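Thread on what two arms have changed for the people in our linen room. I run process engineering for Turnholm, a workwear and linen service. The task is socks: on the clip hangers, off the clip hangers.

Before April this was a hand station. Seven people on rotation, short turns, because pinching spring clips all shift is hard on the thumb joint. It was the most swapped-away slot on the roster.
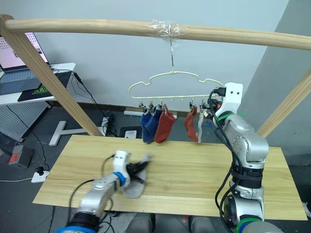 The arms are slower than a trained person, by a lot. Apolinar Meléndez clears a hanger while they are still lining up on a clip. Speed was never in the business case. Thumb complaints were.

What changed first was the job title. Wendy Haworth went from sorter to cell operator, same pay grade for now. Rochelle Mahmoud has filed to get that reviewed and I signed the request.
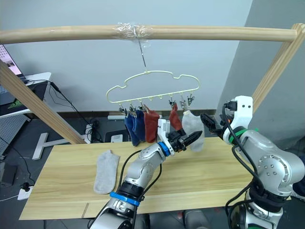

Both arms at the clip hanger, one light gray sock on the table.

Second change: the work comes in bursts. An operator waits, clears a fault, waits again. Hugo Vidal finds this more tiring than clipping. Two others say the same, so the rotation at the cell stays short.

Clips are the hard part. They swing, they are thin, they are shiny. A person feels the spring give. Our arms mostly go by the cameras, and a small error in approach angle means a miss.
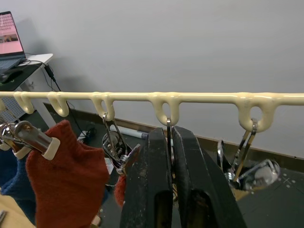

Wrist view. Clip between the fingers, another one open on the right.

We log every intervention. Almost 300 in the first month, most of them clip misses. Operators write the fault notes in their own words and I have stopped editing them — "grabbed air" is a better category than mine. 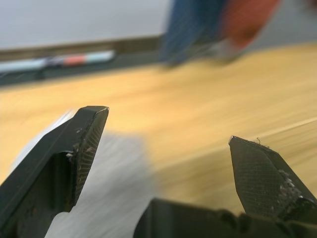
MAINTENANCE

Finger pads scuff. Inspection belongs to the operator, with authority to stop the cell without calling me. Wellington Evangelista wrote the check sheet. It has 3 lines and it gets filled in.

Open items: the pay grade, who covers the cell on nights, and whether hand clipping stays on the training plan. I want it kept. The cell goes down and the socks still have to ship.

Recent posts
Roster changes after the Ledesma line move
Cart labels, second attempt
Why we turned down the Flinent folding trial
Fault notes: a short glossary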